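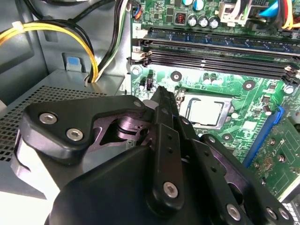 Measuring pop time in the Clinmont summer league: speaker notes

Opening

Start with the definition and put it on the first slide. Pop time runs from the instant the pitch hits the catcher's mitt to the instant the throw hits the fielder's glove at second base. Both ends are contact events. A stopwatch operator reacts to a sound at one end and to a sight at the other, and the two reactions have different delays. The error doesn't cancel.

Say that the talk covers measurement only. How to coach a faster transfer is a separate subject. If someone asks, take it after the session.

Where the data comes from

Ballpark: Ramasamy Field, natural grass, night games. Two fixed cameras, one high behind home plate and one on the first base side. Vollent units handle the audio trigger. Flodov software lines up the two video streams and the audio track.

We logged 40 throws to second in game conditions across 12 games. Pitchouts were kept in a separate file. Throws that the middle infielder never touched have no end point, so they were dropped from the total time but kept for exchange time.

Pause here for people to read the table.

Splitting the number

A single pop time hides two phases. The first is exchange, from mitt contact to release of the ball. The second is flight, from release to glove contact. Two catchers can post the same total and have very little in common. One gets rid of the ball early and throws with less on it. The other takes an extra step and makes it up in the air.

Scouts mostly record the total. My argument is that the total is the less useful of the three values for a young catcher, as flight time depends on arm strength and changes slowly, while exchange can move a good deal within a season. Don't oversell this. Our sample is small and comes from one league.

Finding the release frame

Mitt contact is easy – the audio spike is sharp and the delay from plate to microphone is a constant we subtract. Release is the hard one. The ball is hidden by the hand for several frames, and the software has to guess from the arm.

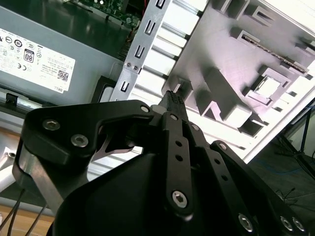
Release detection depends on a model of the throwing arm, and the usual model is a chain of rigid segments joined at fixed points. It treats the shoulder, elbow and wrist as hinges. The assumption would suit the black linkage arms on this slide, where each bar is rigid, the small round holes stay a fixed distance apart and the silver screws give you hard points to track. A catcher's elbow has none of that. The joint center sits under skin and a sleeve, and the visible surface slides over it as the arm rotates. In our video the estimated elbow position wandered most in the last part of the throw, exactly where we needed it to hold still.

We stopped using the elbow for timing. The current method looks only at the hand and the ball. It finds the first frame in which there is a visible gap between them, then steps back by half a frame. Crude, but two people marking the same clip by hand agree with it far more often than they did with the arm model.

Problem cases

Low pitches. The catcher blocks with the body turned and the mitt contact is muffled. The audio trigger missed 7 of these and we marked them from video.

Left-handed batters. From the first base side, a left-handed batter who stays in the box puts the bat between the lens and the release point. Moving the camera up helped. Moving it toward the dugout made it worse.

Crowd noise. A foul ball hitting the screen late in the previous play can still be in the buffer. Clear the buffer between pitches.

Tag plays. Glove contact and tag are separate events. Some older logs mix them up, and any pop time taken to the tag will be too long. Check this before comparing against anybody's archive.

Setup time

Allow roughly 21 minutes to mount, level and sync both cameras before batting practice ends. Sync again after any rain delay. Clocks drift, and the drift at Ramasamy was worse in the late innings. I don't have a cause for that yet.

Questions likely to come up

Can a phone do this? For exchange time, a high frame rate phone behind the plate gets close. For flight time it needs a second view.

Does it work on throws to third? Exchange, yes. Flight, no, as the camera on the first base side doesn't see the glove.

Will the clips be shared? The timing tables, yes, in December. The video stays with the league.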